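# Working out a folk tune by ear from an old recording

Most of the tunes we play in Trurketti came from field recordings, and very few of those were ever written down properly. This is the method I use to get from a scratchy recording to a page the whole group can read. You need a way to slow the audio down, some manuscript paper and your instrument.

## 1. Listen before you write

Play the recording through several times with your hands off the instrument. Find where the tune starts over. Many singers and fiddlers repeat each part with small changes, so mark the times where each part begins. On the Drukov reel I worked on in August, the first part starts at 11 seconds and comes back at 56.

## 2. Find the home note

Hum along until you settle on the note that sounds like rest. It is usually the last note of the tune. Match it on your instrument. If it falls between two keys, the player was tuned high or low, or the tape ran at the wrong speed. Shift the pitch of the file until the note lines up and write down how far you moved it.

## 3. Set the beat

Tap your foot and count where the strong beats fall. Don't assume it's in three or four. Irja Harju and I spent an evening forcing a wedding tune into 3/4 before we tried five, and then every phrase fit. Get a tempo too. A metronome mark of 149 is fast for dancing, so check that you aren't counting half beats.

## 4. Write the skeleton

Slow the file to 67 percent and write only the notes that land on the beat. Leave gaps. Work one phrase at a time and loop it.

## 5. Fill in the rest

Go back for the passing notes, then the ornaments. Use small notes for grace notes and a plain cross over anything you can't make out. If the third of the scale sounds neither major nor minor, put an arrow over the note and leave it alone — don't correct it to fit a chord.
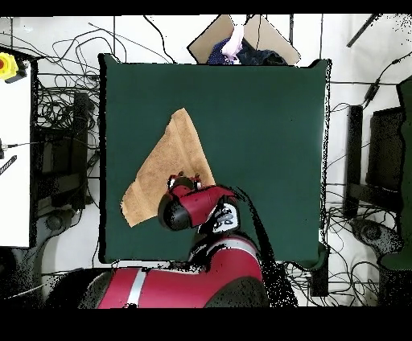

Once the first pass is complete, compare it with the second time through on the recording. Where the two differ, write the simpler version on the staff and the other one underneath. Martti Oksanen likes to have both on the stand when he solos.

## 6. Check it at full speed

Play your version along with the recording. Wrong notes show up quickly. Wrong rhythms are harder to hear, so record yourself and listen to the two back to back.

## 7. Label the page

At the top, put the player's name, the place, the archive number and the pitch shift from step 2. Add your own name and the date you finished.

Last revised September 2015. Nelli Toivonen sent a correction to step 5.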